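Last updated in July. Please read this page before you ring the shop, as most of what we get asked is answered below.

# Soft toy cleaning and repair: your questions

## What sort of toys do you take?

Teddy bears, rabbits, dogs, dolls with cloth bodies, and most other stuffed toys, old or new. We take long-pile toys and short-pile ones. We don't take toys with a battery pack sewn in unless the seam can be opened and the pack lifted out. If you aren't sure, bring it to the counter at Avcombe and we will have a look.

We don't take beanbags, cushions or pet beds.

## Can I wash a long-haired plush rabbit at home?

Usually, if the label says so and nothing on it is glued. Check these first:

- the care label, often in a side seam or under the tail
- the eyes, which should not turn or wobble when you press them
- any flowers, bows or ribbons, which may be stuck on and can come away in water
- the lining of the ears, as pink and white linings can pick up dye from a darker body

Test a damp white cloth on the back of a paw. If colour comes off on the cloth, don't put the toy in water. Sponge it with a little mild soap and wipe it over with a clean cloth.

If the test is clear, put the toy in a pillowcase, tie the top, and use a cold wool wash with a low spin. Don't use fabric softener on shaggy fur. It leaves a coating and the tips stick together.

## How do I dry it?

Lay it flat on a towel with the ears spread out. Don't hang a rabbit by its ears, even for an hour. Wet stuffing is heavy and the stitching where the ears join the head will stretch. Turn the toy every few hours. A thick one can take 2 days.

Keep it away from radiators and don't use a tumble dryer. Most plush is polyester, and heat will frizz it for good.

## The fur has gone matted. Can it be brushed out?

Often, yes. Wait until the toy is fully dry, then use a soft wire pet brush or a clean baby brush. Work from the tips inwards and hold the fabric flat with your other hand so that you aren't pulling on the seam. The edges of the ears are normally the worst part, as that is where children hold them.
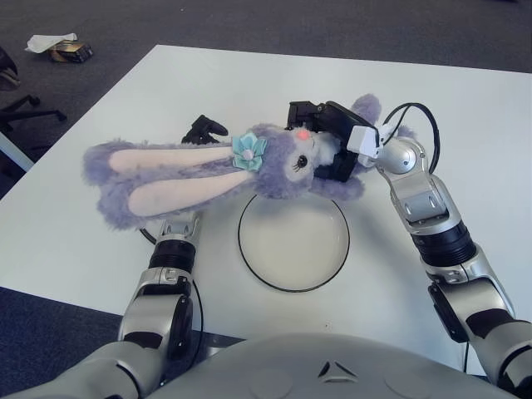

Do the ears before the body, and go lightly near the face. Printed noses scratch, and eyelashes made of thread or thin plastic will bend or pull out if a brush catches them. For the short fur close to the eyes, an old soft toothbrush is enough.

If the fur feels hard and crisp at the ends, it has been melted by heat. Brushing won't bring it back. We can trim it, or replace the panel if we can find a close match.

## A fabric flower or bow has come off. Do you sew them back on?

Yes, and it is one of the cheaper jobs. Bring the piece with you if you still have it. We stitch trims on and don't use glue. If the toy is for a child under three, we would suggest leaving the trim off altogether.

## Will it look the same when it comes back?

It will look cleaner and a bit fuller if we have added stuffing. Some owners want a toy kept flat and floppy. Tell us when you book it in and we will write it on the ticket.

We don't replace eyes, noses or ear linings without asking you first.

## How long does it take?

Cleaning only is normally a week. Repairs take two to three weeks. We are slower before Christmas and in the last part of Ramadan, when a lot of people want things back in time for Eid, so please book early for both.

If a child can't sleep without the toy, ask for a same-day slot. We keep a few on a Saturday. The toy needs to be with us by 9am, and we only do surface cleaning and small seams on those visits.

## Can I post it to you?

Yes. Use a box and not a padded bag, as long fur gets crushed. Put the toy in a clean plastic bag inside the box, with a note giving your name, phone number and what you would like done. Post goes to our Oltport workroom, 52 Plelholm Road. Please don't send parcels to the Avcombe shop, where there is no room to store them.

## How will I know which job is mine?

You get a ticket number when the toy is booked in, for example 419. Quote it when you call. The same number is on a cotton tag tied loosely to the toy, which you can snip off when you get it home.

## What if you can't mend it?

We will tell you and send it back as it came. There is no charge for looking, but you would need to cover return postage.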